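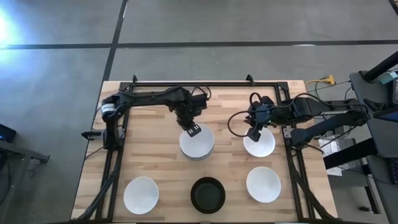 Aula 5 – Automação na copa: o que muda para quem lá trabalha

Caso de estudo: a cantina da Suominen, que serve 339 refeições por dia. Até outubro, empilhar e separar a loiça era tarefa de duas pessoas por turno. Agora os braços tratam das taças e uma pessoa acompanha.

Pontos a reter:

O posto não desapareceu, mudou de conteúdo. Seija Tikkanen passou da bancada para a supervisão – menos peso nos pulsos, mais tempo de pé a vigiar.

A formação durou cinco dias. Esko Rissanen considera-a curta para quem tem de decidir quando parar a máquina.

O ritmo passou a ser marcado pelo equipamento. As pausas tiveram de ser renegociadas.

Leitura: Nieminen, capítulo 2.

Trabalho: descrever uma tarefa do vosso local de trabalho e indicar quem responde quando ela falha. Máximo de 2.000 caracteres.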